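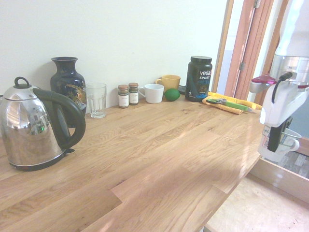
Will the people on the early shift still be needed once the arm can put the cups away? The question came in writing from the Kedby site before this session, and it should be answered first. The answer is yes, under the staffing agreement in force as of 7 May 2020. The hours remain. The duties change, and the rest of these notes concern that change.

**Background (keep short)**

- Tascombe operates staff kitchens for 17 client offices.
- Kitchen attendants number 174, most of them part-time.
- The trial covers one task: lifting mugs and cups from the counter and placing them in drawers. Washing, wiping and stocking stay with the attendants.

**What attendants have told us**

Read the two comments from the Osside survey slowly. The first says that bending to the low drawers was the hardest part of the shift and will not be missed. The second says that putting things away was the one quiet half hour of the morning, and asks what will replace it. Both deserve a reply. Management has so far replied only to the first.

Pause for questions if the room wishes.

**What changes on the counter**

An attendant working alone keeps a kitchen in order by habit. Spice jars go back wherever there is room – the next person finds them. An automated station asks for more agreement among the staff about what belongs where, and somebody must have the authority to decide. At Kedby this fell to the attendants by default, without any change in grade or pay. We recommend that it be written into the job description before August.

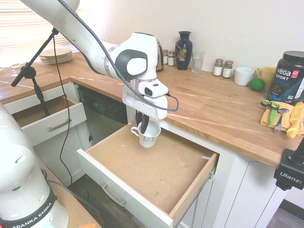 Training is the second matter. The Amaral course takes 2 days and covers stopping the arm, clearing a dropped item and reporting a fault. It doesn't cover how to explain the equipment to office staff, although attendants report being asked every morning. An added hour on this subject has been requested.

**Points to stress before closing**

- Any attendant may stop the arm at any time and need not give a reason.
- Stoppages are not to be used in personal reviews.
- Sharp tools are handled by people only, at every site.

Leave the contact slide up during questions. Copies of the survey form are on the side table.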